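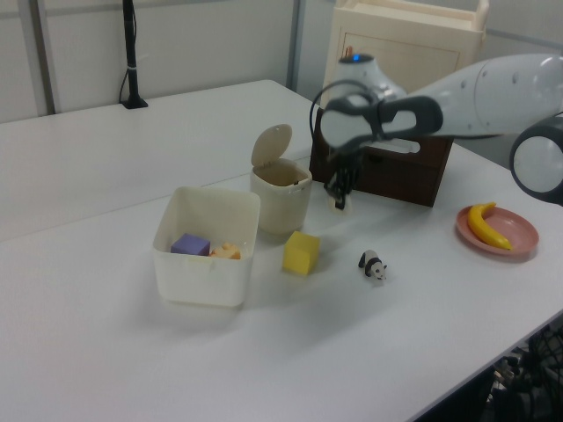 *Fig. 1. Small objects on a white tabletop, with a purple cube inside the open bin and a yellow one out on the table.*

# Week 3: Where Things Are – Prepositions of Place and How We Use Them

Evening English, Mitden Adult School
Handout for the session of 20th June
Instructor: Hiếu La

Welcome back, everyone! I was so pleased with the paragraphs you turned in last week (especially the ones about your grandmothers' kitchens, which made me hungry for the whole bus ride home). Several of you asked the same question in the margins, so I've moved this topic up from July, and we'll spend the full session on it. Please keep the handout, because the second half of it comes back in the review.

## 1. The big three: in, on, at

You already know these words. You probably learned them in your first month of English, and you have been quietly annoyed by them ever since. That's normal, and I want you to go easy on yourselves, since children who grow up speaking English take years to sort them out too.

**In** is for something with an inside. The inside can be a real one, with walls, or one we only imagine:

- The keys are in my coat pocket.
- We got caught in the rain.
- She lives in Luvbridge.

**On** is for a surface, or for a line such as a street, a river or a coast:

- Your soup is on the stove.
- There's a bakery on Horkano Street.
- The picture on the wall is crooked.

**At** is for a point. When you say *at*, you are treating the place like a pin on a map, and you don't much care how big it is or what shape it has:

- Meet me at the bus stop.
- He's at the dentist.
- Turn left at the light.

Compare *I'm in the library* with *I'm at the library*. Both are fine. With the first one, I picture you among the shelves. With the second, you might be out on the steps eating a sandwich, and I'd still call it true.

## 2. Addresses, from large to small

Many of you have to give your address over the phone, and this is where the three words like to gang up on people. Go from large to small and it gets easier:

| Size of place | Word | Example |
|---|---|---|
| Country, state, city | in | in Luvbridge |
| Street, without a number | on | on Horkano Street |
| Full street address | at | at 879 Horkano Street |
| Room or apartment | in | in apartment 11 |
| Floor | on | on the second floor |

The last two rows seem to go backward, I know. An apartment has an inside, so it takes *in*. A floor is a surface you stand on, so it takes *on*, even though the whole floor has walls and a ceiling and somebody's noisy dog.

## 3. Riding in things

Farida asked why we say *in the car* but *on the bus*. It's a wonderful question, and I promised a better answer than "because we do." Try this: if you can stand up and walk down an aisle, it's usually *on*. If you have to duck and fold yourself into a seat, it's usually *in*.

- on the bus, on the train, on the plane, on the ferry
- in the car, in the taxi, in the truck, in the canoe

Bicycles, horses and motorcycles take *on*, since you sit on top of them.

## 4. Behind, in front of, across from, next to

These describe one thing by means of another, and they depend on where the speaker is standing. Suppose you tell a friend, "The pharmacy is behind the post office." Behind it from the street? Behind it from the parking lot? A building has a front of its own (usually the side with the main door), so most people will go by that. A tree or a ball has no front, so *behind the tree* means on the far side from me.

Please watch out for this pair – it comes up every single term:

- **in front of** the bank = outside, before the front door
- **across from** the bank = on the other side of the street

Two of my students from a past term once waited on opposite sidewalks outside the Aaltonen furniture store, each sure that the other was late. They are still friends, I'm glad to say.

## 5. Practice in pairs

Sit back to back with your partner. One of you describes your own kitchen while the other draws it. Take 8 minutes, and then switch. No peeking and no pointing! When you finish, compare the drawing with what you had in mind, and circle any spot where the wrong preposition moved the refrigerator.

## 6. For next time

Write directions from this building to a place you like, for someone who has never been to Mitden. Keep it under 600 words. Use *in*, *on* and *at* at least twice each, and underline them so I can find them easily. You may write it by hand or type it, whichever feels more comfortable. If you get stuck, walk the route and talk to yourself quietly as you go – I do this all the time, and the neighbors have gotten used to me.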